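Imprimir | Enviar por correo

28 nov 2025 | Redacción de Taller Iglesias
Categoría: Trucos de cocina y taller / Robots en casa

Ordenar vasos con un brazo robótico: consejos que salen de un ensayo

Desde junio seguimos en el taller el método Hinditz, que sirve para enseñar a un brazo pequeño a apilar vasos de plástico. El método entrena primero en simulación y pasa después a la mesa real. De este trabajo he sacado unos consejos que pueden servir también a quien tiene un brazo de aficionado en su cocina.

Empiece con dos vasos iguales y una mesa lisa, de un solo color. En las primeras pruebas pusimos un mantel de rayas y el programa confundía el borde del vaso con el dibujo de la tela. Con la superficie uniforme hicimos 820 intentos simulados y fallaron 37, casi todos en el momento de cerrar la pinza.

Deje bastante espacio entre los vasos. Si están muy juntos, un dedo de la pinza empuja el segundo vaso cuando va a coger el primero.

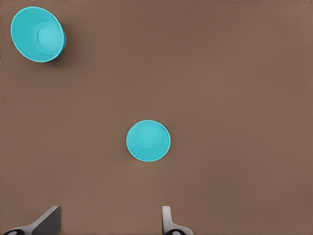 La cámara montada cerca de la pinza tiene una dificultad conocida: un vaso visto desde arriba parece un círculo, y el mismo vaso visto de lado parece un óvalo. Conviene entonces que el entrenamiento incluya vasos en las esquinas y no solamente en el centro. Cuando añadimos estas posiciones, en la serie que llamamos Eltberg, la pinza llegaba mejor orientada.

Para la mesa real, tres cosas prácticas:

- Seque bien los vasos antes de empezar. El plástico mojado resbala entre los dedos.
- Acerque la pinza abierta y bájela despacio, con una holgura de 5 milímetros a cada lado.
- Evite la lámpara directa. La sombra fuerte cambia el contorno del vaso.

La serie Gorkthorpe, con 319 intentos en la mesa, la hicimos toda con luz difusa. Todavía no hemos probado vasos de cristal y no los recomiendo por ahora.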